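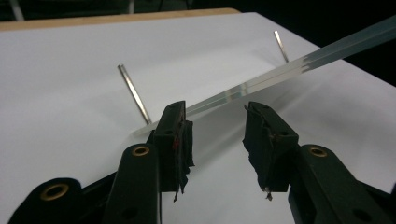 Lizeth Quispe: I bought the pin set in June to hold long strips while I mark them out, and it has saved me a lot of clamping. I put the strip against both pins, draw my line and lift it away. My only grumble is that the cloth bag is a tight fit once the spare pins are in it.

Skovier Two-Pin Bench Set
Order code 949

A pair of upright metal pins for a flat worktop. They give you two fixed points to set a long, straight piece against while you mark it, line it up or leave it to one side during a job. People use them for plastic strip, shelf edging, picture moulding and card.

The pins stand proud of the work surface and have no head to catch on. They can be used with the piece in front or behind, whichever suits the way you stand. For most work the piece lies flat on the table and touches both pins. Shorter offcuts can be set against one pin and held by hand.

Clear strip is worth a word of its own. It picks up every mark, so wipe the pins and the table with a soft cloth before you start and leave the film on if your strip came with one. Bright light from one side helps you find the edge. A dark pencil line on the worktop under the strip helps too.

What is in the set

2 metal pins
2 spare pins
2 fixing bases with screws
Paper drilling guide
Cloth bag

The worktop, the strip and the bar are not included.

Fitting

The bases fix from underneath, so you will need to get below the table to do it. Tape the drilling guide down, mark the centres and drill through. If you want the top kept clean, lay your white board or paper afterwards and cut it to fit over the pins. Consuelo Ríos in our Bralthorpe shop fits hers to a pale board laid over a wooden table, leaving the wood bare at the edge, and lifts the board off when it gets too scratched to use.

The guide is marked for a spacing of up to 500 mm. You can go wider, but measure it yourself and check it again before drilling. Pins set too close together let a long piece swing.

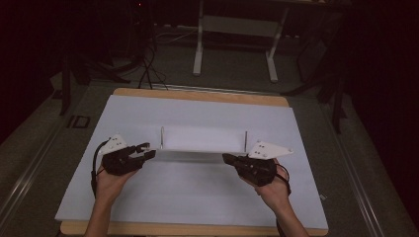 Bars and trays can go against the pins in the same way as strip. With a long one, take hold of both ends and bring it back to the pins evenly. Set it down on the table before you slide it, or you may knock a pin out of line. If a pin does start to lean, tighten the screw under the table a quarter turn and try again. Do not bend it back by hand.

Care

Wipe with a dry cloth. Glue can be taken off with warm soapy water. Do not use wire wool.

Delivery and returns

Sent from Bralthorpe by second class post. Orders placed before noon go out the same working day. Unused sets can be returned within 12 weeks if the drilling guide has not been cut.

Spare pins are sold in pairs. Please note that pins from the older Drirwood set are a different thickness and will not fit these bases.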